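Why Does Water Stick Together?

Ever fill a glass right up to the top and then keep going? Drip, drip, drip. The water bulges up over the rim and still doesn't fall. Weird, right? It's got a sort of dome on it.

Water sticks to itself. Scientists call that cohesion (say it: co-HEE-zhun). Big word, easy idea.

What's water made of?

Tiny bits called molecules. Way too small to see. Each one has a slightly plus side and a slightly minus side, a bit like a magnet but with electric charge. Plus side of one pulls on the minus side of the next. Billions and billions of them, all tugging on thier neighbors.

In the middle of a drop, each molecule gets tugged every which way. Up, down, sideways. At the top there's no water above it, so the pull is mostly sideways and down. That makes the surface act stretchy, like a thin skin. It isn't a real skin! You can't peel it off. The name for it is surface tension.

This is how a pond strider walks on a pond. Light bug, long legs, water dents under its feet and holds.

Drops and puddles

So why aren't spills all round? In space they would be, pretty much. Floating water pulls itself into a ball. Down here gravity squashes it flat, and then it depends what it landed on. Waxy leaf, you get fat little beads. Clean glass, it spreads out thin. On a desk you can get a puddle with arms and legs going off all over.

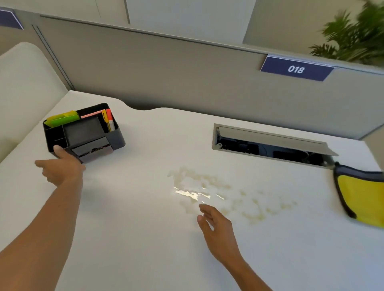
Sticking to other stuff

Water likes other things too, not just water. When it grabs on to something else it's called adhesion. Raindrops hanging on a window, that's adhesion. So is a wet sock that won't come off your foot.

Now put the two together. Get a really skinny tube and stand it in water. Water grabs the walls of the tube and climbs a little. The water behind gets pulled along because it sticks to the water in front. Up it goes, no pump. This is called capillary action, and the skinnier the tube the higher it climbs.

Paper towels are full of skinny gaps. So are sponges. Plants have tiny tubes in their stems, and capillary action helps move the water up, along with the leaves pulling from the top as they dry out in the sun. Some trees are over 90 feet tall and the water still makes it to the top leaves.
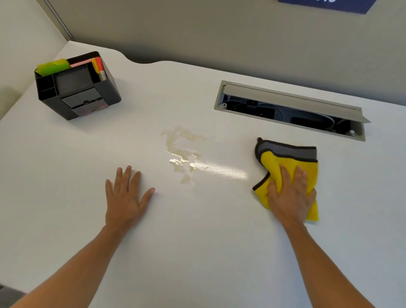 Microfiber does it with threads. Each thread is much thinner than one of your hairs, and there are loads of gaps in between for the water to creep into. More gaps, more places to hide water.

Try it: the walking rainbow

You need 4 clear cups, food coloring, and 3 paper towels folded in long strips. Fill the first and third cup with water and put color in, red in one and blue in the other. Leave the other two empty. Line them up and make a bridge from each cup to the next with the strips. Then wait. Check it again after 24 hours. The empty cups should have water in them, and one should be going purple!

If nothings moving, top up the full cups so the water is near the rim.

Questions kids ask
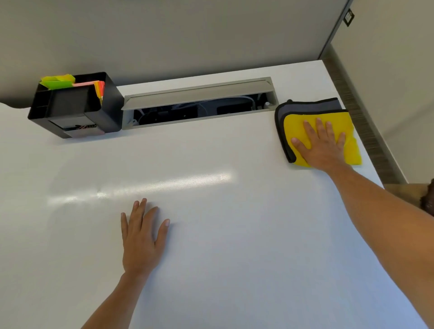 Why does soap make water spread out?
Soap molecules get in between the water molecules at the surface, so they can't pull on each other as hard. The stretchy skin gets weaker and the drop goes flat. Try it with pepper. Sprinkle some on a plate of water, touch the middle with a soapy finger, watch it zoom to the edge.

Do other liquids stick together?
They all do a bit, some more than others. Rubbing alcohol has a much weaker skin than water. Mercury, the silvery metal in really old thermometers, has a much stronger one. Don't ever play with that, it's poisonous.

Next up in this series: why ice floats.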